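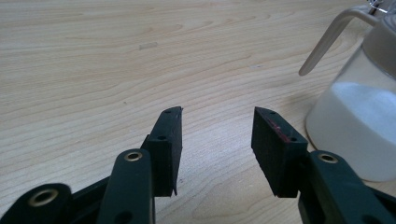
I have been baking bread every week for a year, so 52 loaves, and I would serve perhaps nine of them to a person I was hoping to impress. The rest went down as toast, which forgives nearly everything, or to my sister-in-law's chooks, who are less critical than my household.

The starter is called Bodo. I didn't name it. It came with the name already on the lid, passed along from a bloke at work who was moving interstate and spoke of it the way people speak of an elderly cat. Feed it twice a day, he said, and don't let it get a chill. I fed it twice a day for a fortnight and then worked out that I was putting more flour into Bodo than into bread. These days it lives at the back of the fridge behind the mustard and gets fed when I remember.

I started because the bakery in Bronbridge shut. It was Cartwright's, on the corner near the post office, and it did one proper loaf, a high tin wholemeal with a crust that fought back. The shop is now a place that does eyebrows. The nearest decent bread is a forty-minute round trip, and the supermarket stuff has the texture of a bath sponge and keeps for a suspiciously long time.

My arithmetic at the outset was that I'd save money. I then bought a cast iron pot, a set of scales, two cane baskets and a blade for slashing the top, which I have mostly used to open parcels. I also bought a 200-page book in which the first loaf doesn't appear until page 61. Before that there's a lot about the author's time in France.

The book says baker's percentages will set you free. You call the flour 1,000 grams, everything else follows, and you end up with two enormous loaves and no room in the freezer. I halve it. I have also stopped pretending I can tell when dough is "jiggly but confident". Mine is either asleep or climbing out of the bowl, and in January it manages both in one afternoon.

What has improved things most is doing less. I fold it 3 times, go and hang the washing out, and put it in the fridge overnight. The crumb is still tighter than the ones online, where you could lose a set of keys in the holes, but the butter stays on top - and I've come to think that's a fair trade.

The oven runs hot on the left. I turn the pot halfway and swear at it.

Next month I'm having a go at rye. Bodo has not been consulted.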